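Laying the Tower Down: A Visit to the Ondine Repair Bench

The kettle is on when I get to Ondine, and so is the radio, and there's a desktop tower in the doorway that I have to step over. "Leave it, that one's going out at three," calls the woman who started the place and still does most of the rebuilding. She's holding a side panel in one hand and a mug in the other. I liked her right away.

Ondine takes in old desktop computers, mostly from offices and schools clearing out a room, and sends them back into the world working. The count in the ledger by the door stood at 3272 on the morning I visited, and she writes each one in by hand, with a note on what was changed. I had come to ask about the insides of these machines, which I have always been a little scared of, and I came home wanting to open mine.

She grew up in a house where nothing got opened. "My father thought that if you took the lid off something you owned it less, like it would somehow stop counting. So the first computer I ever had apart was one I found on the curb in July. I was so nervous I did it on the kitchen floor with the door shut." Was it dead? "Oh, completely dead. It stayed dead! But I had seen the inside and I couldn't get over how tidy it was. Everything had a place and a shape and only went in one way. I thought, well, this is just a very expensive cupboard."

That idea of the cupboard comes back all afternoon. When she teaches people (she runs an evening class in the back, which she calls Rukum after a cat she used to have), the first thing she does is get them to lay the tower on its side. "People try to work on it standing up. They're reaching in sideways, holding a part in one hand and a screwdriver in the other, and the part falls down behind the power supply, and then they think they're bad at computers. Lay it down. Now it's a tray. You can look straight into it and your hands are where they want to be."

I asked what she looks at once the panel is off. She doesn't go for the processor or the memory first, as I'd expected. "Cables. I want to know where they run before I move one. You take the panel off and there's a loop of cable across the board, and you think you'll remember how it went, and you won't. I draw it. Terrible drawings. I have a shoebox full of them."

Then dust. She is very happy to talk about dust. Machines from ground floor offices have one kind, she says, fine and gray, and machines from homes have another, with hair in it, and the ones from a bakery that closed down up the road had something she describes as "basically a crust." She uses a soft paintbrush and short puffs of air, and she holds the fan still with a finger while she does it.

The processor is the part people ask about most. It's small and flat, it costs more than nearly anything else in the case, and it sits in a socket that many students are convinced they will wreck just by looking at it.

"I understand the fear," she says. "I still slow down for it. I've done so many of them and I still go quiet, and I turn the radio off. You hold it by the edges. You don't touch the underside, ever. You lift the little lever, you swing the metal frame up out of the way, and then before you do anything else you look. There's a mark on one corner of the chip and there's a mark on the socket, and they have to agree." 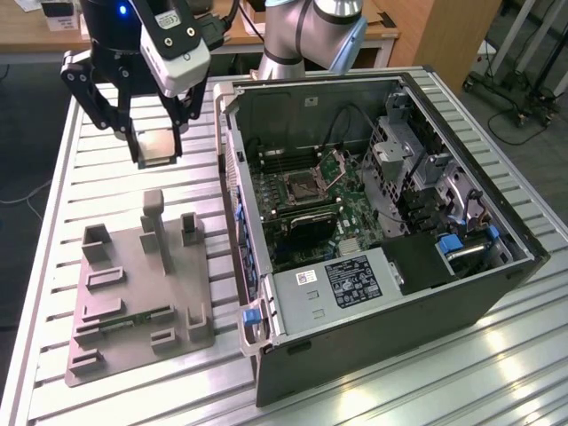

And once they agree? "You lower it, level, and you let go. No pushing! That's the part students can't believe. Everything else in a computer wants a bit of a shove. Memory wants a shove, the big power plug wants a real shove, and then you get to the most delicate thing in the whole case and it wants nothing from you at all. If it isn't sitting flat, you pick it up and look again. The frame comes down afterward and the frame does the pressing."

She told me about a student who did it perfectly the first time and then sat there for a minute with both hands in the air, as if the board might change its mind. The whole class clapped.

Memory comes next on her list, and she is nearly as fond of it. The clips at the ends of the slots should be open before the stick goes in, and the notch in the stick has to line up with the bump in the slot. Then it's thumbs at both ends and an even push until it clicks. "I make people do it with their eyes shut once they've got the hang of it. You can feel when it's right. I think that's a lovely thing to know how to do."

Expansion cards she treats more casually. If a card is screwed to the back of the case it comes out screw first, and she keeps the screws in an ice cube tray, one hollow for each stage of the job, going left to right. When she puts the machine back together she goes right to left. The tray is the best tool on the bench, in her opinion, and the one visitors are least impressed by.

I wondered about the power supply, with all those warnings printed on the label. Her voice changes a little. "That's a closed box and it stays closed. I'll unplug it, I'll swap it for another one, I'll clean the outside. I don't open it and I don't let anybody in my class open it. Read the label, though. People never read the label, and it tells you what the thing can give. You can't put a hungry graphics card in a machine with a small supply and then act surprised."

We took our tea out to the front step. Ondine's front room is 112 square feet, and with both of us and the kettle and the towers in it, it does fill up. There used to be a bigger place, a shared unit on Boonchu Street, which she gave up when the roof leaked over the shelves. She lost 2 monitors and a good chair and doesn't miss the rent.

Most of the finished machines go out through Prultora, a lending scheme for students who need something to write on at home. They get a computer with a keyboard, a mouse and a card taped inside the panel that says what's in there and how to open it. The card was her idea, and she got a bit pink when I said how much I liked it.

"I want them to open it! If you've got the card you know what you're looking at. Someone brought one back last winter because it was noisy, and she'd already had the panel off and found a cable touching the fan. She'd tucked it away and it was fine. So why did you bring it back, I said. And she said she wanted to show me."

Before I left I asked what she would say to a person with an old tower under the desk and a free afternoon. She thought about it for longer than I expected – long enough that the kettle got put on again.

"Switch it off and unplug it, and touch something metal. Put down a light-colored towel so you can find the screws. Lay it on its side, take the panel off and then just look for a while. Find the memory, find the processor under its cooler, follow one cable from end to end. You don't have to fix anything the first time. Put the panel back on and have your dinner."

The tower in the doorway had been picked up by then. She was already clearing space for the next one, and she'd turned the radio off.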